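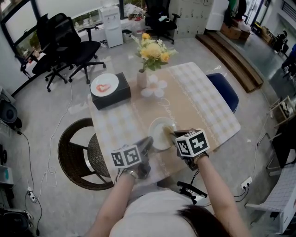

Nappe à carreaux sur la table de la salle commune : on garde ou on vire ?

linulgate_50
Bonsoir tout le monde, petite question déco qui divise chez nous. On a mis une nappe à carreaux beige et blanc sur la table où on mange, avec un bord façon dentelle, et un bouquet de fleurs jaunes dans un petit vase blanc. Moi j'adore, ça change des bureaux ! Mais la moitié des collègues trouve que ça fait salon de thé de grand-mère. Et puis on a de tout autour comme sièges : un fauteuil en rotin tressé brun foncé, une chaise bleu marine, des chaises de bureau noires à roulettes derrière. Vous feriez quoi ?

Atora
Le rotin avec les carreaux, oui, mille fois oui. Le bleu marine passe bien aussi avec du beige. Par contre les chaises à roulettes, je les pousserais ailleurs pendant les repas, on finit toujours par rouler sur le bas de la nappe (vécu, avec la soupe en prime).

jomell
Pas d'accord du tout. Une nappe dans un lieu de travail c'est un nid à miettes et personne ne la lave jamais. Chez nous elle a tenu de novembre à février et elle était bonne pour la poubelle. Table nue, un coup d'éponge, terminé.

linulgate_50
@jomell je la secoue tous les soirs, et je l'emmène à la maison pour la laver, donc bon !

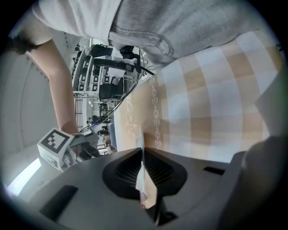

Ce qui m'embête plus, ce sont les carreaux eux-mêmes. Beige, beige plus foncé, blanc : dès que la nappe est posée un poil de travers, on ne voit que ça. Et la bande décorative avec ses petits motifs pâles en chaîne, je ne sais jamais si je dois l'aligner sur le bord de la table ou la laisser courir où elle veut.

Agarwal
Aligne la bande, toujours. Tu commences par elle, tu lisses avec le plat de la main vers l'autre côté, et tant pis si ça dépasse un peu plus en face. J'ai 6 nappes à la maison et je fais pareil pour toutes.

Atora
Ou alors des poids de nappe, les pinces en métal. J'en ai eu 2 paquets pour presque 9 euros au marché.

jomell
Donc vous achetez des accessoires pour faire tenir un truc dont on n'a pas besoin. Très bien. Je ne dis plus rien.

Agarwal
Tu dis ça à chaque fois, jomell.

linulgate_50
Haha. Bon, je garde la nappe et j'essaie de commencer par la bande demain. Pour les pinces, Atora, elles ne marquent pas le bord de la table à la longue ? Le plateau n'est pas à moi.

Atora
Les miennes non, mais glisse un bout de feutrine dessous si tu as peur.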